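Faz meses que eu prometo escrever aqui sobre o que ando fazendo no Zuvum, e a desculpa era sempre a mesma: faltava um resultado que desse para contar sem passar vergonha. Bom, agora tem um! Pequeno, cheio de asteriscos, mas tem.

Para quem chegou agora: o Zuvum é o meu projeto de abrir portas em simulação com um robô de dois braços. Abrir porta parece bobagem até você tentar ensinar uma política a fazer isso numa casa que ela nunca viu. A maçaneta muda de lado, a parede muda de cor, a câmera do robô entorta junto com o corpo, e aquele modelo que ia lindamente no apartamento de teste passa a apertar o ar com uma convicção de dar dó.

A versão antiga, que eu treinei ainda em junho, usava só cenas arrumadinhas. Paredes brancas, câmera nivelada, porta bem de frente. Eu achava que a variedade de portas bastaria (comprei briga por causa disso na lista de discussão do Edenex, peço desculpas públicas). Não bastou. Era só inclinar o ponto de vista que o erro na estimativa da maçaneta disparava, e o braço que devia ficar quieto resolvia participar.

Aí veio a ideia, que nem é minha, é velha na área: bagunçar tudo. Sortear os materiais das paredes, do piso e dos móveis, jogar objetos pelos cômodos e, principalmente, inclinar a câmera bem mais do que o bom senso recomenda. O gerador de casas é o Markotton, que eu adaptei para sortear também a pose inicial dos dois braços. Gerei 504 cenas numa madrugada, com o ventilador do computador gritando, e saí olhando uma por uma feito álbum de figurinhas.
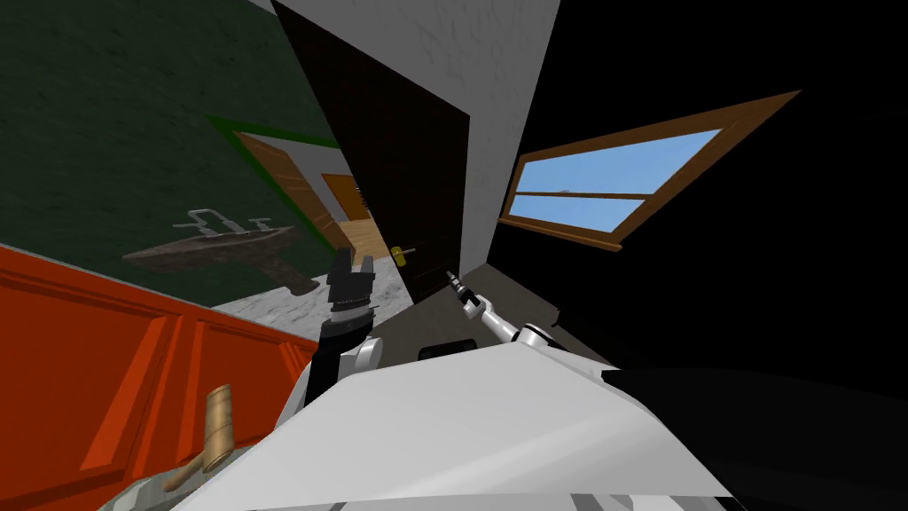

Texto e simulações: Bastos
Arquivado em: robótica, diário do Zuvum

Gosto muito dessa porta escura com a maçaneta de latão, porque ela junta quase tudo que derrubava o modelo antigo: o cômodo inteiro torto, uma janela puxando a atenção logo ao lado e mais uma porta, alaranjada, lá no outro ambiente. O modelo velho adorava uma porta ao fundo. Bastava ter duas na imagem e ele ficava indeciso, mudando de alvo a cada passo. E tem pia, tem martelo, tem armário vermelho-alaranjado, uma decoração que só um sorteio teria coragem de assinar!

A mudança que mais ajudou veio depois das cenas novas. Em vez de pedir à rede a posição da maçaneta no referencial da câmera, passei a pedir no referencial do tronco do robô, e deixei a inclinação entrar como informação à parte. São 7 números a mais na entrada, coisa de nada. Também separei a decisão de qual braço usar da decisão de como mover, e aí os dois pararam de disputar a mesma maçaneta (vi três batidas de garra numa única tarde antes disso, uma tristeza).

O resultado: nas casas reservadas para teste, a taxa de abertura subiu quase 29 pontos percentuais em relação à versão de junho. Fiquei uns minutos olhando para o gráfico, desconfiado, e rodei tudo de novo com outras sementes. Continuou lá.

Agora os asteriscos. Tudo isso é simulação, com atrito generoso e dobradiças que nunca emperram. Porta que abre puxando ainda vai bem pior que porta que abre empurrando, e maçaneta redonda segue sendo um sofrimento. Também não testei com a luz variando, o que é meio feio de admitir a esta altura.

O próximo passo é mexer nas dobradiças e ver quanto desse ganho sobrevive. Se alguém aí já simulou porta emperrada sem o motor de física explodir, me escreve, por favor. Os comentários estão abertos e eu respondo, às vezes até no mesmo mês.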